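Central de Atendimento – Planejamento e Aquisição de Equipamentos
Chamado nº 3964
Assunto: Divergência entre o modelo simulado e a configuração orçada da célula de manipulação
Solicitante: Laboratório de Automação, unidade Rardale
Responsável pelo atendimento: Trilok Kushwaha
Abertura: 2 de abril de 2020
Prioridade: média
Situação: aguardando fornecedor

Descrição do solicitante

Solicita-se a revisão da proposta comercial apresentada pela Flodonon para o fornecimento de um braço robótico com garra de dois dedos paralelos. A proposta relaciona o braço, a garra e o controlador, mas não menciona o módulo de sensor do punho, que consta da especificação técnica aprovada em dezembro. O laboratório não dispõe de verba complementar no exercício e precisa saber se o item está incluído no preço global ou se será cobrado à parte.

Pede-se ainda orientação quanto à base de fixação. O ambiente de simulação utilizado nos ensaios preliminares prevê o braço em posição suspensa, com a garra voltada para o piso, ao passo que o orçamento faz referência a pedestal.

Registro 1 – Triagem

O chamado foi encaminhado ao setor de planejamento por envolver alteração potencial de escopo. Foram anexados a proposta do fornecedor, a especificação técnica e o arquivo do modelo simulado. A requisição de compra permanece bloqueada no sistema até a conclusão da análise.

Registro 2 – Conferência do modelo

O modelo foi aberto na estação do setor, sem peças nem mesa de trabalho carregadas, com a finalidade exclusiva de confrontar a geometria do conjunto com a lista de itens orçados. Na primeira tentativa, o programa acusou ausência de um arquivo de malha. O erro foi sanado com a correção do caminho da pasta de recursos, e a segunda carga transcorreu sem mensagens. 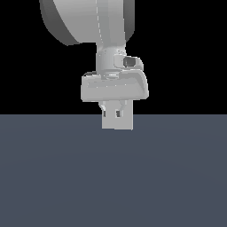
A conferência confirmou a divergência relatada pelo solicitante. O módulo lateral do punho integra o modelo e não possui linha correspondente na proposta. Quanto aos dedos da garra, o orçamento limita-se à expressão "par padrão", sem indicação de comprimento ou de material, o que impede a verificação do alcance útil previsto no projeto.

Registro 3 – Consulta ao fornecedor

Foi enviado à Flodonon pedido formal de esclarecimento, com os seguintes pontos:

Inclusão ou não do módulo de sensor no preço global.
Dimensões e material dos dedos da garra.
Compatibilidade do braço com montagem suspensa e eventual custo do suporte.
Validade da proposta em caso de reemissão.

O prazo concedido para resposta é de 45 dias corridos. A Lodhi, segunda colocada na cotação, foi comunicada de que o processo continua aberto.

Registro 4 – Impacto orçamentário

Segundo a planilha do projeto Brerkeo, o saldo não comprometido é de quase 531 reais, valor insuficiente para a aquisição de sensor ou suporte em separado. Caso o fornecedor confirme a cobrança adicional, será necessário remanejar recursos da rubrica de treinamento ou adiar a compra do suporte. O remanejamento depende de parecer da coordenação da unidade e não pode ser autorizado por este setor.

Recomenda-se ao solicitante não contratar adequações elétricas ou estruturais antes da definição do tipo de montagem. A carga admissível do teto da sala também deverá ser informada pela área de infraestrutura, por escrito, e anexada a este chamado.

Registro 5 – Pendências

Resposta da Flodonon aos quatro pontos do Registro 3.
Laudo da área de infraestrutura.
Confirmação, pelo laboratório, da versão do modelo simulado que servirá de referência para o aceite.

O chamado ficará suspenso até o recebimento dos documentos. Complementações devem ser inseridas neste mesmo registro, sem abertura de nova solicitação.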